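Call for participants: help us find out how people teach a two-armed robot to sort
Villca Lab, Fallside - paid sessions, no experience needed
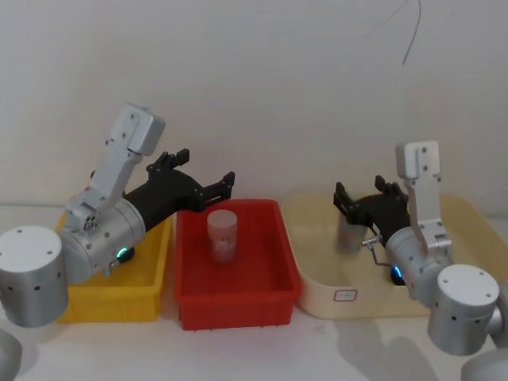
Two arms at work over the yellow, red and cream bins at the Fallside bench.

We are looking for people who would like to spend a couple of hours with us this June, guiding a pair of robot arms through simple sorting jobs. You don't need to know anything about robots, and you don't need to be good at video games (we get asked that a lot!). If you have ever put away groceries or cleaned out a kitchen drawer, you already have the kind of knowledge we are after.

What the study is about

Our group at Villca works on a method we call Adent. The short version is that a person guides the two arms through a task, the robot records how the arms moved and what its cameras saw, and later on it tries to do the same kind of task by itself. Plenty of labs work this way. The part we care about is which recordings help and which ones don't, and how a person's habits, like always starting with the same hand or pausing before letting go, show up in what the robot learns.

In our first round we collected 856 recordings from 38 people, all of them sorting cups, lidded containers and other light household things between plastic bins. We had expected the fastest, cleanest recordings to be the most useful. What we found surprised us a little. When we trained on recordings that included small fumbles and recoveries, the robot finished 69 percent of its test sorts without help, and it did noticeably worse when those recordings were left out. A person who nudges a cup, stops, and tries again from another side seems to be showing the robot something it needs to see.

That was one bench and one set of objects, though, and most of the people who took part were students or staff who were already comfortable around machines. We would like to know if the result holds up with a wider mix of people, and so we are opening the second round to everybody in and near Fallside.

What you would be doing

When you arrive, one of us will walk you through the consent form and show you the controls, a pair of handles that the arms follow as you move them. There is a practice period of as long as you like. Some people want two minutes and some want twenty, and both are perfectly fine.

After that you will work through seven short tasks. Most of them involve picking something up from one bin and setting it down in another, and a few ask you to use both arms at once, which feels odd at first and then, for most people, rather fun. You choose how to do each one. We will not correct you or time you against anybody else, and please don't worry about dropping things. At the end we sit down together with coffee or tea and ask what felt easy and what felt awkward. Those conversations have shaped the project more than once, so we do leave a good half hour for them.

Who can take part

You should be 18 or older, able to follow spoken or written directions in English, and comfortable sitting or standing at a bench for up to 40 minutes at a stretch, with breaks whenever you want them. Left-handed people are very welcome, as we had far too few of them last time. So are older adults, and so are people whose jobs involve a lot of handwork - packing, sewing, cooking, stocking shelves.

If you have limited movement or feeling in one or both hands, please get in touch before you rule yourself out. The handles can be set up in several ways, and we would be glad to talk it over. If you took part in the first round, we can't include you in this one, but thank you again, and do pass this along to a friend.

Pay and practical details

A session takes two and a half hours from start to finish, and we pay $60 by gift card or check, whichever you prefer. You will be paid in full even if you decide to stop early. Sessions start at 9:30 a.m., 1 p.m. and 5 p.m. The lab is on the ground floor of the Zirkton Building, with step-free access from the parking lot, and parking is free for participants.

We keep the arm movements and the camera views of the bench. We don't record your face, and the audio from the closing conversation is deleted once we have typed up our notes. Your name is stored apart from your recordings, and you can ask us to remove your data at any time up to the end of the study.

How to sign up

Call the Villca front desk or stop by the Zirkton Building and ask for the Adent sorting study. Tell us which start time suits you, which hand you write with, and anything we should know to make your visit comfortable. We answer every message, usually within two working days. If you would like to see the bench and try the handles before deciding, just say so and we will find a time for you to visit.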